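Recording two-arm demos for the drawer task – quick guide

Wrote this up for whoever takes over the cell from Monday. Short version, will clean up later. Ask Estrella Gallegos if something is missing.

What we want: demonstrations of the Trisell task, start to finish, both arms, no scripted moves. Target for this batch is 274 good episodes. Good means usable for training, so a slow one is fine. A messy one with a bump in the middle usually isnt.

Before you start

Power up both arms, wait for the wrist lights. Open Skirnia, load the two-arm profile. Home left first, then right. Never both together – they come in close to each other on the way up.

Check the fixed view. Full tabletop and both grippers should be in it. If somebody moved the mount, fix that now and tell Yolotzin, she has the reference still to line it up against.

Make a new folder for the session. Your initials, then a number. No spaces in the name, the export chokes on spaces.

Starting pose

Both grippers toward the middle, fingers close but not touching. Hold still for a second before you hit record. The first frames matter more than you'd think, the policy learned some weird startup twitches from the March set becuase people were already moving.
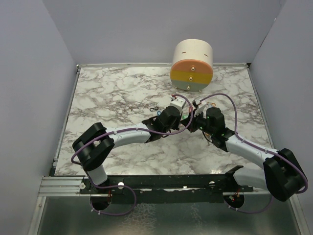 Object placement is where most sessions go wrong. Vary it, but a little at a time. The cabinet stays toward the back of the table, colored face with the knobs to the front, slightly right of center is fine. Small stuff goes near the grippers: the blue ring and the black hook piece by the left one, orange ring by the right. An orange ring half behind the white fingers, like there, is OK to record for a few episodes, we want partly hidden objects in the data. Just not every episode. Shift the pieces a bit between takes, swap sides now and then.

Recording

1. Press the left pedal. Wait for the beep.
2. Do the task. One try per grasp if you can, two max.
3. Grippers back to the middle, let go of everything first.
4. Right pedal to stop.
5. Mark it: keep, retry, or bad. Do it right away, you will not remember after lunch.

If you drop a piece, keep going and pick it up. Recoveries are useful – tag those "recover" in the note field. If it rolls off the table, stop and mark bad.

Length should land under 18 seconds. Some 13 is typical once you get the feel for the leaders. Way longer and Aurora will ask you to redo it.

Cables

Look at the purple cables every few episodes. They need slack over the wrist, in a loose arc. If one catches on a link, stop, free it by hand with the arms paused, home again. Dont pull it loose by moving the arm.

Rest

Swap operators after a block. Tired hands make jerky data, it shows up clearly in the joint plots.

Upload

Close the session in Skirnia, then run the export to Atum. Watch the first 7 episodes play back before you leave. You're looking for: both arms present, gripper values that change, no frozen video. If the export count and your keep count don't match, leave the folder alone and message Eustaquio Camacho.

Deleting: don't. Bad episodes stay in the folder with the bad tag, the filter takes them out.

Still to add: leader arm calibration, and how to reset the pedal when it sticks.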